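Orcombe Oak-Look Desktop Board, two months in

Reviewed by Antigoni Sfakianakis, 27 Jul 2022

The listing for this replacement desktop had 3,892 ratings when I ordered, nearly all of them glowing, and I suspect most were left the day the box arrived. Mine went onto an old Trarley frame in place of a scratched white top.

Orcombe promises a finish that "shrugs off daily life." I have my doubts. A mug left a ring in the first week, and it took oil and a lot of rubbing to fade it. The predrilled holes lined up on one side only — I had to make 2 new ones myself.
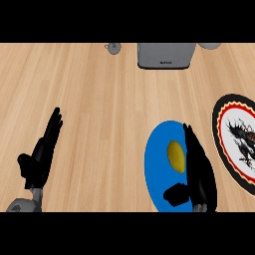

Pale wood with streaky grain, seen in a render.

Color is the one thing I can't fault. It's light without going yellow, and it hides crumbs better than I'd like.

Would I buy it again? At the sale price, maybe. At full price the plain Kyriakidis board is thicker, and it came with screws that fit.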